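Clevis Amber and the Brumex starter kit, two months on

I bought the Brumex starter kit in July, after Wim Bakker at the homebrew club sold me on the idea of making a small amount of beer often instead of a large amount twice a year. It makes 5 litres at a time. I have now put four batches through it, three of them from the recipe packs that Brumex sells alongside and one from grain I weighed out myself, so I think I can say what it does well and where it falls short.

In the carton you get a fermenting vessel with a tap, an airlock, a grain bag, a thermometer, a length of siphon hose, a sachet of cleaner and the first recipe pack, which in my case was the Clevis Amber. There is no pot. You need one that holds at least 8 litres, and the box only says so in small print on the underside. If you are buying it as a present, check that first.

The instructions are on one folded sheet. They are clear about the mash and the boil and rather thin on cooling. It tells you to "cool to room temperature" and moves on. I stood the pot in a sink of cold water and changed the water twice, and it took most of an hour. Felista Simiyu, who has the same kit, uses ice packs and gets it down in half that.

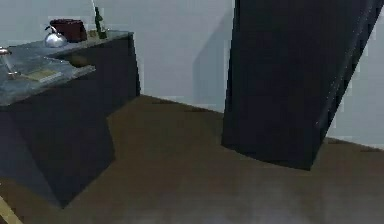
Can you brew with it in an ordinary kitchen?
A normal hob and a sink are enough, and the vessel takes up no more floor than a bucket. Expect the room to smell of malt until the next morning.

The vessel itself is good. The plastic is thick, the lid seals properly and the litre marks on the side are moulded in, so they won't wash off. The tap is the weak point. Mine dripped from the first day, and I had to take it apart and turn the washer round before it would hold. Brumex did answer my message on the Thursday of the same week and sent a new tap without argument. The new one has been fine.

The thermometer reads two degrees high against the one I already had. That matters more than it sounds when you are trying to hold a mash at 66. I put the supplied one in a drawer and went on with my own.

Now the beer. The Clevis Amber came out clear and a little thin, with a biscuity taste and not much bitterness. Ilse Van Loon tried it blind next to a bottle of Clemmont Red and liked the Clemmont better, but not by a lot. The pack suggests two weeks in the bottle. I would give it four. The bottles I kept back had a much better head and had lost a sort of green apple taste that was there early on.

The second pack, a wheat beer, was the best of the three. It has banana and clove in the right amounts, it was cloudy as it should be, and it was all gone inside a week. I would buy that one again tomorrow.

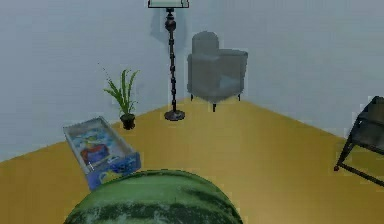 The third was the stout, and I can't recommend it. The roasted grain had been crushed so fine that it came straight through the bag, and I ended up pouring the whole lot through a tea towel. The taste was ashy and stayed ashy. Pouran Tehrani had the same trouble with hers, so I don't think I was unlucky.

For the fourth batch I ignored the packs and made a plain pale ale with loose grain and Kinnunen dried yeast. It was cheaper and it was better than two of the three packs. That tells you where the value is in this kit. The vessel and bag are worth having, and the refills are dear for what they are, since a small batch only fills about a dozen large bottles.

A word on cleaning. The sachet does one batch and there is only one sachet. Any no-rinse cleaner from a brewing shop will do the job afterwards. Take the tap off every time and soak it separately — sticky wort collects behind the washer where you can't see it. The grain bag should be rinsed as soon as it is cool enough to handle and hung up to dry.

Compared with the 23 litre set I had before, the Brumex is easier to lift, quicker to clean and much less of a worry if a batch goes wrong. Against that, a brew day still takes about four hours whichever size you make. If you drink a lot of beer, or give a lot away, the bigger set makes more sense.

Good points: solid vessel, proper lid, moulded marks, helpful customer service, the wheat beer.
Bad points: dripping tap, inaccurate thermometer, no pot, poor stout, price of refills.

I am keeping mine. Next in it will be another pale ale with a bit more hop at the end of the boil, and Ruben Kramer has promised me some of his home-grown ones if they dry in time.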